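Open Day Walk-Through: Demonstration Cell, Timton Building
Checklist with inspector's comments, August
Doors open to visitors: 1545

1. Visitor line
Floor tape in place: YES
Tape visible to a person looking at a robot instead of the floor: NO
Comment: Add the rope. The minimum distance on the Irex sheet is 600 mm from the table, and last year's guests treated it as an opening offer.

2. Emergency stop
Button reachable from the operator's chair: YES
Button reachable from the visitor side: YES
Tested: YES, twice
Comment: The second test was by my elbow. It counts. Please move the coffee tray to the far bench.

3. Table and gripper
Work surface clear between the fingers at start: YES
Fingers open and empty before the talk begins: YES
Table edge free of burrs: YES
Comment: Surface is a bit shiny under the overhead lights. Not a safety matter, but the presenter may want to dim the row nearest the table before pointing at anything on it. 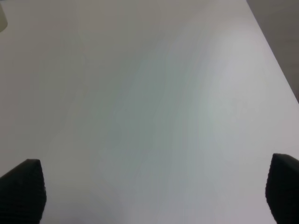 Item 3. Gripper open over the table, nothing held.

4. Speed
Reduced speed set for public hours: YES
Setting locked: NO, then YES
Comment: It was at 30 percent when I came in and the key was still in the switch. The key now lives with the shift lead. Hodero's manual asks for this on page 9, in bold, and I assume they had a reason to pay for the bold.

5. Cables and air
Cables off the walkway: YES
Air hose clamped at both ends: YES
Comment: One cable cover curls up at the corner. Tape it down again, and use the wide tape this time.

6. Wrist camera and visitor screen
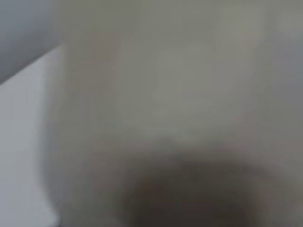
The visitor screen is my one real complaint. It hangs from the Rusnák bracket at a height suited to tall adults, and the bracket has a sharp lower corner that needs a foam cap before any children come through. Feed from the wrist camera also has to be something the public can follow. With a big dark blur filling the lower part of the view and soft gray nearly everywhere else, the guests will learn very little and the presenter will get a lot of questions. Hold the arm at a pose with a readable view during the talk, or switch the screen to the room camera.
Screen bracket secure: YES
Foam cap fitted: NO
Presenter told about the feed: YES, took it well

7. People
Operator named on the door sheet: YES
Loose sleeves, lanyards and scarves covered in the welcome talk: NO
Comment: The welcome talk has four slides on company history. One could be spared.

Result: PASS WITH CORRECTIONS
Rope, cable cover, foam cap and lanyard slide to be done before doors. I will be back with the clipboard to look at the rope first.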